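Shared Workshop Bench, Two-Arm Build: Progress Report to Edby
Marwa Bouazza, June 2019
4 comments | 11 shares

Reporting period covers the second stage of the grant. The work was carried out at the Viltholm workshop by Dace Adomaitis and me. Stage one (bench, power, mounting) was closed in the previous report and is not repeated.

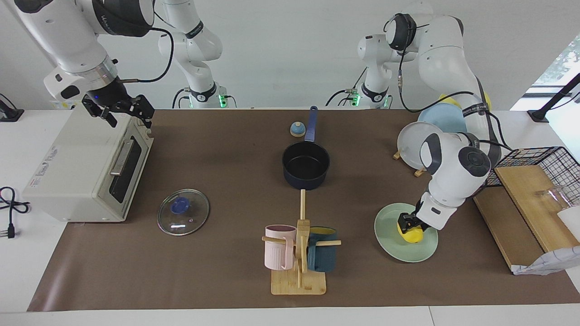
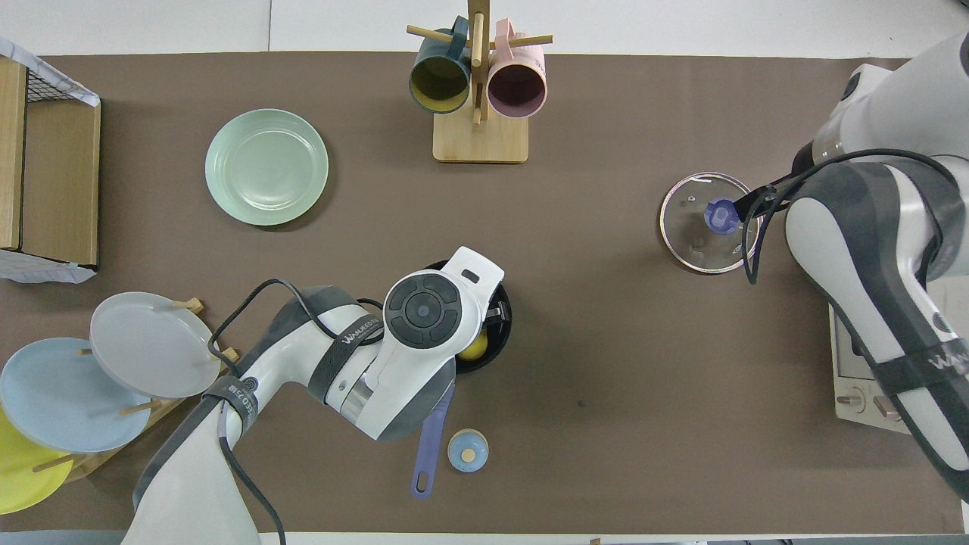

Cable routing took more of this period than the plan allowed. The first layout ran all wiring tight along the links, and the wrist joint pulled on the connector whenever the gripper turned through its full range. Two connectors failed in the first month. We now leave a free loop between the wrist and the lower links on each arm, as with the black cable that hangs across the mat near the plates, and hold the rest down with straps. The loop costs some clearance. It can catch on tall items, so the planner treats it as a solid volume and keeps it away from the mug tree. No connector has failed under the new layout, but we have not yet run it long enough to call the matter closed.

Test set. Items are ordinary kitchen goods, chosen for a spread of shapes. The lid of clear glass with a blue knob is the hardest item for the depth sensor, which returns almost nothing from the glass. Dace changed the routine to look for the knob only and to work out the rim from a stored radius. The plates in the rack are the next hardest. They stand close together and the gripper fingers need more space between them than the rack gives. We will either cut a wider rack or make thinner fingertips. Thinner fingertips are the cheaper choice and will be tried first.

Trials. We logged 1692 pick attempts against a target of 3000. The shortfall comes from the connector failures and from nine days when the workshop had no power on the bench side. The log for each attempt holds the item, the arm used, the result and the reason for any stop. Results by item are in the attached sheet. Lids and plates account for most of the failed picks. Mugs are reliable when hung and less so when standing, which we did not expect and have not explained.

Two arms at once. Both arms can now work over the same mat under one planner. Each arm reserves the space it is about to enter and the other waits. This is slow – an arm may stand still for 30 seconds while the other finishes – but there has been no contact between the arms since the reservation code went in. Before that there were two light knocks, both at low speed, with no damage beyond a scuffed cover. Faster sharing of the center area is left for stage three.

Calibration. The arm bases are bolted to the table and hold their position well. The cameras do not. The overhead mount drifts when the workshop door is slammed, and we recalibrate each morning as a result. A stiffer bracket has been ordered from Balida. Delivery is late and no new date has been given.

Spending. The hardware line is within budget. The spares line is overspent by 1000, all of it on connectors and replacement cable. We ask that this be covered from the unspent travel line. No extra money is requested.

Changes to the plan:
- The drawer-opening task is moved to stage three.
- Šimkus will machine the new fingertips; the drawing was sent and accepted.
- The remaining pick attempts will be run first on lids and plates, then on the other items.

Open items. The emergency stop works from both sides of the bench, but the second button is wired through a temporary box. Dace will replace the box before the next long unattended run, and none will be started until then. The written guide for other workshop members is half done. It covers start-up, shutdown and clearing a stop, and still lacks the section on calibration.

The next report is due in September and will include the full trial log.

Contact: Marwa Bouazza, Viltholm workshop | Back to top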